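The white pot with the yellow-green handle

02/04/2024

I write this post because my cousin asked me three times how I clean the rice smell from my kitchen things, and I think it is easier to put it in one place. My English is better when I have time, so please be patient with the long sentences.

We are two people in a small flat and we eat rice almost every day. When we moved here I kept one shelf for the rice and everything that belongs to it: the bag, the measuring cup, the cloth, and the round white pot with the lid. It is the only thing in my kitchen which has a colour I did not choose. My husband Siamak Pakzad bought it at Tostmont, the second-hand shop behind the station, and he paid 30 dollars. I wanted a grey one. Now I am used to it and I even like the handle, which is somewhere between butter and pistachio.
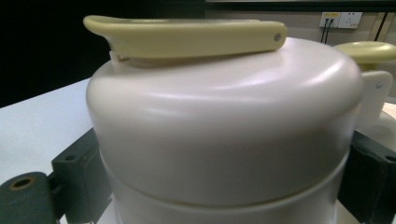 Issue 10

Some of you read this blog from the beginning, when I still called the posts "issues" like a newspaper, and I decided to keep the numbers.

So, the cleaning. White plastic is very honest, it shows you every finger. I wipe the outside with a soft cloth and warm water with one drop of dish soap, then again with only water. I don't use the rough side of the sponge. My mother used it on her old cooker and the surface lost its shine in one summer, and after this it took the colour of turmeric and never gave it back.

The rounded shoulder of the lid is easy, one turn of the cloth and it is finished. The seam lower down, where the upper part meets the band under it, is slower work. Flour and dust like to sit in such places. I fold the corner of the cloth over my fingernail and go along the line. If something is dry inside, I leave a damp cloth on it for 10 minutes and drink my tea.

For the small hole near the end of the handle I use a cotton bud. An old toothbrush also works, but it must be a really soft one. I do the underside of the handle as well, because that is the part we touch when we cook with oily hands. In August, when the kitchen is hot, I do it every second day. In winter I am more lazy.

I tried the orange spray from Durnura which my neighbour recommended. It smells nice but I had to rinse it two times, and the rice tasted a little of orange that evening (maybe it was my imagination, Siamak says he noticed nothing).

After washing I leave the lid open until the evening. Closing it too early is how the smell begins. 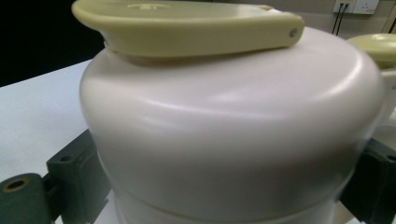
Where I keep it now

Before, the pot was on the top shelf and I had to stand on a chair, which is a foolish thing to do with both hands full. Siamak measured the space next to the window and we found that a board of 90 centimetres fits there exactly. He painted it with what was left from the hallway. The rice bag is on the floor beneath it, in a tin with a good lid, and the cup hangs from a hook.

I still have to find a place for the big colander. My cousin says to hang it behind the door, but our door opens to the wrong side for this.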